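5. The Wiping Task: What a Student Project Can and Cannot Show
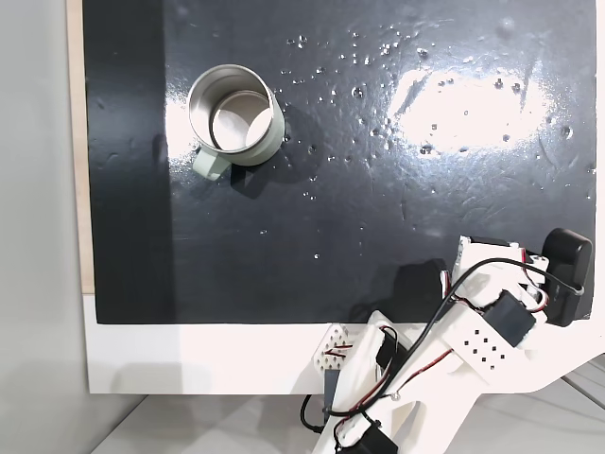 Drutholm, February

Figure 3. Wiping station with the white arm at the lower right of the glossy black board, the mug at the upper left, and water droplets on the surface.

The wiping task was the last of the tasks set in the Magesa course and the one the student teams were most eager to report on. It is also the one we trust least. In their final write-ups, all 5 teams described wiping as solved or nearly solved. Having gone back through the logs, we do not think the word "solved" should be used for any of them, and this section sets out why.

The station is simple (Figure 3). A small arm with 3D-printed links works over a glossy black board set in a white frame. Small drops of water are put on the board, and a mug is left standing on it. The arm must clear the water and leave the mug where it is. The course handout called the mug a "distractor", a generous name for an object that never changed and was put back near the same spot for nearly every attempt.

Across the term the teams logged 378 attempts. An attempt was marked as a success by the students themselves, by eye, at the end of the motion. There was no written rule for how much water could remain. One team counted a thin smear as clean; another did not. When we asked two course assistants to score a sample of the final stills again without seeing the first marks, they disagreed with the students often enough that we have left success rates out of this paper. A table of percentages would look more solid than the marks behind it.

The surface is a second problem. Glossy black was chosen because the teams expected water to stand out against it. In practice the ceiling light throws a large white patch onto the right half of the board, and many of the drops lie over or close to that patch. The arm adds a dark shadow of its own. A policy trained on such images may learn something about drops, or it may learn to sweep toward the bright area, where the water usually was. The logs cannot separate the two. Only one team, Unley, tried moving the lamp, and it did so for 16 attempts on a Sunday before the deadline. Those attempts went visibly worse, which the team put down to a loose horn screw on the wrist servo. That may be right – the screw was indeed loose – but the test was not run again after the repair.

We are also doubtful about the claim, made in 2 of the write-ups, that the arm "avoids" the mug. The mug was usually placed in the upper left part of the board, well away from the side where the arm is mounted. A sweep that stays low and to the right will miss it whether or not the policy has any notion of a mug. To test avoidance, the mug would have to stand between the arm and the water. None of the logged attempts does this.

None of this is meant as a complaint about the students, who built working arms from printed parts in one term and kept better notes than we have seen in some funded projects. Our complaint is with the task as we wrote it. The Zamarholm group, which ran the same handout with its own class, reports similar trouble with scoring, although its boards were matte and its numbers are not directly comparable with ours.

For the next run of the course we have made three changes. The lamp position is drawn from a list before each attempt. The mug is placed by someone outside the team. Success is judged from a still taken after the arm has returned to rest, against a printed sheet of reference cases. We expect the reported results to drop. Section 6 covers the stacking task, where the scoring was less open to dispute.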